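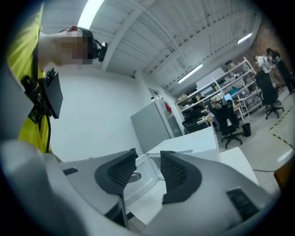
## Ticket 2418 – back room lights, buzzing and one slow starter

**Opened by:** Sebastián Figueroa
**Site:** Covden, back room
**Status:** open, waiting on parts

Okay, so I've been putting up with the buzz in the back room for weeks and I finally gave in and opened a ticket. It's a low hum, kind of like a fridge, and it gets into your head after an hour at the white desk. The lights are the long fluorescent ones up under the corrugated ceiling, and I think only one of them is to blame (fingers crossed!).

**First try.** I switched everything off at the wall, waited a bit and switched back on. The light farthest back took some seven seconds to catch and flickered the whole time. The others came right on. The hum was back immediately.

**Second try.** Dean Tapley asked if it might be the metal shelving rattling, and fair enough, there's a lot of stuff on it. I leaned on the shelves, then I leaned on the gray cabinet, then I opened and closed the door next to it a few times. No change. So I'm ruling out the furniture – it's coming from overhead.

**Third try.** Swapped the tube in the back fixture for a spare. Starts exactly as slowly as before and still hums, so the old tube is probably fine and I've put it back in the box. Please don't throw it out!

**Reply from Dean:** Sounds like the ballast to me. We had the same thing at the Barusstead office in January and a new one fixed it. I'll order from Surby. Don't open the fixture yourself, I'll do it with the breaker off.

Works for me, I wasn't planning to. A couple of things for when you come by, Dean:

- The ladder won't fit with the office chairs where they are, so roll them up toward the front first.
- The white tables can stay put, but throw a sheet over them. The last ceiling job left grit everywhere and I was wiping it up for days.
- Breaker labels in the hall are wrong. The back room is on the one marked "storage".

**Update, February 24, 2018:** ballast is on order. I'm leaving the back light off until then, and with just the others on the hum is gone. A bit dim over by the shelves but I can live with it.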